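Hanrahan compares grippers for taking old computers apart

Electronics recycler Hanrahan has started a side-by-side trial of two robot grippers at its Sulen plant, where used desktop computers are stripped for parts. The trial began in November and runs for five weeks.

Each gripper gets the same jobs, among them pulling memory modules, unplugging drive cables and lifting out processors. One is a stock two-finger model from Bronon. The other comes from Fadilo and has narrower fingers - a feature the plant asked for after earlier tests in crowded cases. 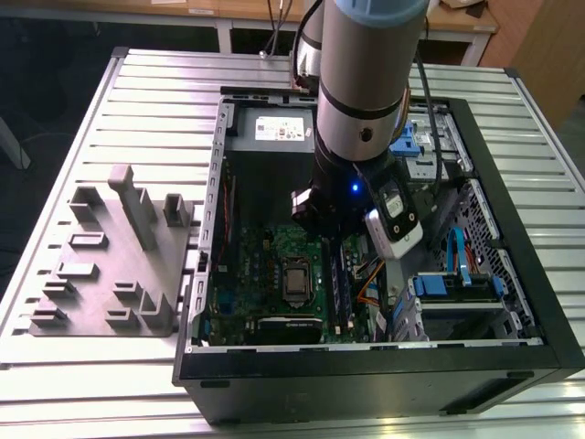 How will the plant choose between the two grippers? The one with fewer failed grasps over 1000 attempts will be picked, as long as it damages no more than four parts along the way.

Both are run on the same arm with the same control software, and operators swap them at the end of each shift. Failed grasps are logged by type, with slips and missed positions kept apart.

The plant has set aside 112 desktop towers for the work. Laptops are not part of the trial. Hanrahan says it will share the results with both suppliers before placing an order.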